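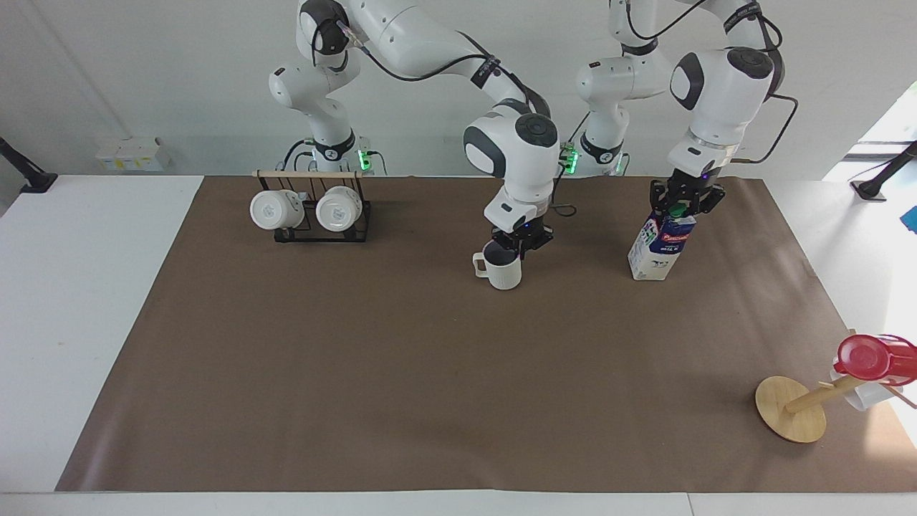
그림 1. 작업대 위의 양팔 장비, 흰색 머그와 우유팩

가사·매장 작업 자동화 검토 회의록

일시: 2023년 8월 28일 14:00–15:40
장소: Lerano 2층 회의실
참석: Kibet Mabula(주재), Gervásio Brito, 윤태경, 서민주(기록)
불참: 매장운영팀 1인(서면 의견 제출)

1. 전 회의 조치사항 확인
- 작업대 높이 조정: 완료.
- Sultby 매장의 음료 코너 작업 목록: 접수. 항목 중 컵 회수, 컵 걸기, 우유 따르기, 행주질을 검토 대상으로 함.
- Mayrhofer 견적서: 미접수. 재요청함.

2. 시험 결과 보고(Brito)
2.1 누적 시행은 2,645회이며 이 중 1,003회를 사람의 개입 없이 종료함. 개입에는 원격 조작 전환, 물체 재배치, 비상정지를 모두 포함함.
2.2 머그 집기는 안정적이나 걸이에 거는 단계에서 개입이 집중됨. 손잡이 방향이 팔 반대쪽을 향하는 경우 재파지가 필요하고, 재파지 중 자세 추정이 틀어지는 사례가 반복됨.
2.3 우유팩은 뚜껑 쪽을 잡을 경우 들어 올리기는 가능하나 기울이는 동작에서 회전축이 일정하지 않음. 몸통 파지와 비교한 자료가 부족함.
2.4 따르기 시험은 용량 500 mL 조건으로만 실시함. 잔량에 따른 무게중심 변화는 미반영.
2.5 그림 1과 같이 작업대에 갈색 종이를 깐 조건과 깔지 않은 조건을 구분하지 않고 집계한 점을 윤태경이 지적함. Brito는 기록에서 분리 가능하다고 답변함.

3. 논의
3.1 Mabula: 매장에서 요구하는 것은 개별 동작의 성공률보다 한 주문이 끝까지 처리되는 비율임. 현재 집계로는 판단할 수 없음.
3.2 윤태경: 머그 걸이의 형태에 따라 난이도 차이가 큼. 가로 막대형과 나무 기둥형을 같은 항목으로 묶지 말 것을 제안. 이견 없음.
3.3 서면 의견(매장운영팀): 바쁜 시간대에는 직원이 작업대 옆을 계속 지나다니므로 팔의 동작 범위가 통로를 침범해서는 안 됨. 세척 후 물기가 남은 컵도 시험에 포함해 줄 것.
3.4 Brito: 젖은 컵은 손가락 패드 교체 이후에 가능함. Breturska 패드의 납기는 확인 중.
3.5 가정용 적용 여부를 짧게 논의함. 주방마다 수납 위치와 용기가 달라 매장보다 조건이 불리하다는 의견이 다수. 행주질은 접촉력 제어가 미완성이므로 이번 분기 평가에서 제외.
3.6 사람이 상주하지 않는 시간대의 단독 운전은 시기상조로 판단함. 감독자 1인이 장비 여러 대를 보는 방식은 개입 시간 분포가 나온 뒤 재검토.

4. 결정사항
4.1 집계 기준을 주문 단위로 변경한다. 기존 자료도 가능한 범위에서 재분류한다.
4.2 걸이 유형 2종을 별도 항목으로 관리한다.
4.3 Sultby 매장 시범 설치는 보류한다. 차기 회의에서 재상정한다.
4.4 우유팩 파지 위치(뚜껑, 몸통) 비교 시험을 추가한다.

5. 조치사항
- 기록 재분류 및 바닥 조건 분리: Brito
- 개입 시간 분포표 작성: 윤태경
- 매장 통로 폭 실측 요청: Mabula
- 견적 및 패드 납기 확인: 서민주

6. 기타
- 비상정지 버튼 위치 표시가 현행 도면과 다름. 도면을 수정하여 재배포하기로 함.
- 시험 기록 파일명에 걸이 유형과 파지 위치를 함께 표기할 것.

차기 회의 일정은 견적 접수 후 별도 공지.

기록: 서민주
확인: Kibet Mabula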